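4.2 Open-day demonstration

The second set of observations comes from an open day held in September at the Clirkstead site. Visitors came through the building in small groups and stopped at three stations, of which ours was the last. The first two dealt with warehouse sorting and with a wheeled delivery platform and are not covered in this paper. Our station ran the Kurian controller on a tabletop task with toy kitchen items. The policy was the one described in Section 3, trained on 3,000 teleoperated episodes and not changed for the event.

We had two aims. One was to see how the controller held up outside the lab, with people standing close by and talking. The other was to record what visitors asked and how long they stayed. Each group got the same short introduction from one of the authors, who explained that the robot would be told in a plain sentence which item to move and where to put it. A visitor then chose the sentence from a printed card. There were 8 cards in the set. We had planned to let people make up their own instructions, but a trial run the evening before showed that this took too long for the group size, so free instructions were kept for the end of each visit if time allowed.

Between groups the table was reset by hand. We did not use a template for the layout, and the items ended up in slightly different places each time. The operator kept a stop button within reach and was told to use it if anyone leaned over the table. Stops of this kind were logged separately and are not counted as failures in Table 5.

In total 69 visitors filled out the short form at the exit. Most had no background in robotics. The question they asked most often was whether a person was steering the arm from somewhere else, and several did not seem convinced by our answer until they had picked a card themselves. The next most common question was about speed. The controller pauses before each grasp while it plans the next segment, and visitors tended to read the pause as a fault. In later groups we mentioned it in the introduction, and the question came up less. 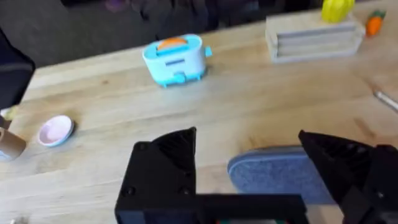

Figure 7. Wrist camera view of the tabletop, with the toy toaster, plate, crate and vegetables beyond the gripper fingers.

Lighting was the main difference from our own lab. The blinds at Clirkstead could not be fully closed, and the late morning groups had direct sun on part of the floor. We did not adjust the camera exposure during the day. The Skumance logging tool saved all wrist views along with the instruction text, and both are included in the data release for this section.

One limit should be noted. The forms were filled out after all three stations, so some of the comments may refer to the other demonstrations — the Cladska delivery platform in particular drew a lot of interest. Where a comment did not clearly refer to the tabletop task, we left it out of the analysis.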